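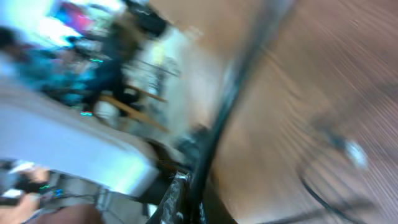 Plotodex wrist camera kit – notes after 29 hours of use

1/ The kit is a small camera, a bracket, a cable and a licence for the Plotodex recording software. We bought ours from Simões for 191 euros, delivery included. Posting this in bits as I go through my notes.

2/ Fitting took one evening. The bracket holes lined up on our gripper but the screws supplied were 2 mm too long, so I cut them down. Simões say the next batch will have shorter ones.

3/ Picture quality is fine when the arm goes slowly. At full speed everything smears and wood grain turns into long stripes. You can shorten the exposure in the settings, but then you need far more light than our room has.

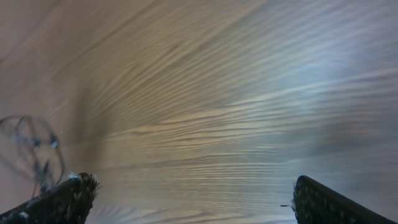 4/ I now keep the arm at a third of its top speed for anything I want to use later. Glare is the other problem. A matt cloth on the table helps and so does turning off the ceiling lights nearest the arm.

5/ The view is wide enough to get both fingers in, which I wanted. Our old Mondo camera only ever showed one.

6/ Software: recording starts and stops reliably. Export is slow, about 100 clips took most of a lunch break. Naming of files is a mess and I ended up writing my own script for it.

7/ Someone asked about the Jelomska bracket. It does fit, but it sits higher and you lose the fingertips, so I went back to the one in the box.

8/ Would I buy it again? Yes for slow pick and place. For fast work I'd wait for a better sensor. Cable strain relief next, still testing two versions.

Nov 21, 2020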